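An Afternoon at the Folding Tables

The road to Bimurik runs between a tire warehouse and a place that sells garden sheds, and if you are anything like me you will drive past the turn twice before you find it. I had been promised a sign. There was one, it's true, leaning against the inside of the front door, where I suppose it is very helpful to people who have already arrived. But the coffee was on and somebody took my coat, and within a few minutes I had forgiven them everything.

Bimurik is holding open days this winter, and the one I went to was devoted to laundry. I should say that I have folded laundry nearly every day of my adult life and have strong feelings about it. I grew up in a house where towels were folded in thirds and the people next door, who folded theirs in half, were spoken of kindly but with a certain reserve. So when the invitation said that visitors could watch people teach a machine to fold shirts, and could even try the teaching themselves, I cleared my calendar.

The teaching is done by hand, and I mean that quite literally. You don't sit at a keyboard. You pick up a pair of grippers, one for each hand, and you fold something with them while they record what you do. The company calls its system Pramilel, and the idea behind it is that enough of these recordings, made by enough different people, will let a robot work out for itself how a sleeve ought to travel from here to there. Our host told us the laundry collection stands at 2,000 folds so far. A man beside me whistled. The host said cheerfully that it was a start, and that they would be glad of ten times as many.

There were 13 of us in my group, among them a couple who run a small hotel, a retired seamstress with her granddaughter, and a pair of engineering students who knew far more than they let on and were very patient with the rest of us. We were given a talk first, which ran long, and then a second talk, which was supposed to be the question period for the first one. I enjoyed both. But you could feel the whole room leaning toward the big white table, and when we were finally let loose on it there was a little bit of a stampede.

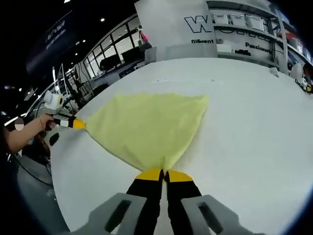
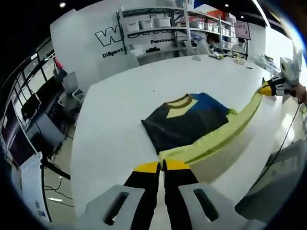
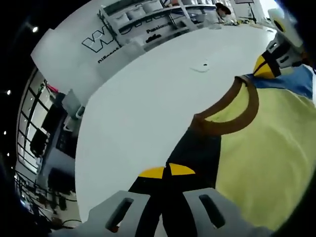

Thin cloth, we learned, is the devil. Our host explained that a box is the same box wherever you set it down, while a shirt is a new shape every time you let go of it, and a shape that changes again as soon as you touch it. I had never thought of my dresser drawers as a scientific problem, though it does explain a good deal about them. The seamstress nodded all the way through this part. She said that she used to tell her apprentices the same thing about lining silk, and that most of them cried at least once.

Then came my turn. The first thing you notice is that you have lost your fingertips. Everything your hands know about fabric, that small sliding feeling when you have caught one layer and not the other, is gone, and in its place you have a squeeze. You squeeze, you lift, and you find out by looking. My first shirt ended up in a sort of parcel. My second was a smaller parcel. The granddaughter, who I would guess was in middle school, went after me and produced a perfectly respectable rectangle on her first go, and was very gracious about it, too.

I asked whether my parcels would be thrown out, and was told that this would be decided later by the people who review the recordings. Clumsy attempts can be worth keeping, apparently, if the person gets into trouble and then finds a way out of it. A robot that has only ever watched perfect folding has no notion of what to do when a corner slips. I found this enormously cheering, and I have repeated it to my family several times, mostly while standing at the dryer.

The rules of the table are simple. You work slowly, slower than you think you need to. You try not to drag the cloth. You finish what you started, even if it's going badly, and you set the grippers down gently at the end. Each turn lasted seven minutes, and I have to say mine went by in what felt like one, although my shoulders told me otherwise the next morning. The people who do this for a living take a break after every 20 folds, and I no longer wonder why.

Over sandwiches I sat with the hotel couple, who had come with a practical question and were not going to leave without an answer to it. They wanted to know when they could buy one. They have tried a folding machine already, a big secondhand thing called a Haddad that was in the building when they took it over, and it does flat sheets beautifully and will not so much as look at a pillowcase. The host was careful with them, and I liked her for it. She said that a robot in the next room could fold a hand towel on a good day, that shirts were a long way behind, and that she wouldn't care to put a date on either. The husband wrote this down. The wife asked if there was any more of the potato salad.

We did see the robot, right at the end. It has a name, Meseck, which is painted on its base, and it folded a hand towel for us while everyone held their breath. The first fold was lovely. On the second it picked up an edge, seemed to think about it, put the edge down again and picked it up half an inch farther along, exactly the way my mother used to do. It folded in half, I'm sorry to report, and not in thirds. I mentioned this to one of the students, who told me very kindly that it folds the way the people at the table fold, and that if I felt strongly about it I should come back and do some towels.

There is another open day planned for August, with bedding. I have put my name down for the fitted sheets.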